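Cloveck Document Recovery and Backup Service: Frequently Asked Questions

What does the service cover?
Cloveck keeps scheduled backup copies of files stored on office desktops and small servers. Copies go first to a local Mesine unit on your premises and then to the Hulolholm storage site. Email is covered under a separate plan.

How often are backups made?
Changed files are copied every four hours between 6 a.m. and 10 p.m. A full comparison against the stored set runs overnight. The machine must be switched on for the overnight run. Sleep mode is acceptable if wake timers are enabled.

How long are old versions kept?
Each version is kept for 80 days after it is replaced. Deleted files follow the same rule. Accounts on the archive plan keep one version per month for 9 years.

Is there a limit on file size or file count?
There is no limit on single files. The number of files in one folder should stay under 3,000. Larger folders are still backed up, but the comparison run slows down and may not finish before morning.

What does error 371 mean?
The local unit could not read a file that was open in another program. The file is tried again on the next pass. If 371 appears for the same file on three passes in a row, close the program holding it and select Run Now. Database files nearly always need the database add-on.

Are the copies encrypted?
Yes. Encryption takes place on your machine before transfer. The recovery key is shown once, at setup. Cloveck does not hold a copy and cannot reset it. Print the key and store it away from the office.

How do I restore a single file?
Open the client, select Browse Versions, pick the date, and choose a destination. Restoring to the original location overwrites the current file unless Keep Both is checked.

How do I restore a whole machine?
Install the client on the replacement machine, enter the recovery key, and select Full Restore. Programs are not included in the copy and must be installed again. Accounts moved over from Vasiliauskas in November should use the legacy restore option, found under Tools.

Who handles contract questions?
Siobhán Ní Chonaill, Accounts. Use the contract form and include your account number.

Do I still need backups if my drive shows no errors?
Yes. Drive self-tests catch only part of the failures seen in practice, and they say nothing about deleted files, theft, or malware. A backup should also sit outside the machine it protects. A second partition does not meet this requirement, as it shares the same physical disk. In many desktops that disk is a single unit clamped in a carrier, like the one between blue plastic rails in the Dell chassis at the end of this page, and every partition on it is lost if it fails. Point the client at the local unit or at remote storage instead. 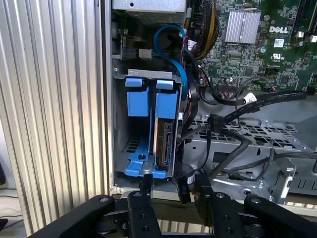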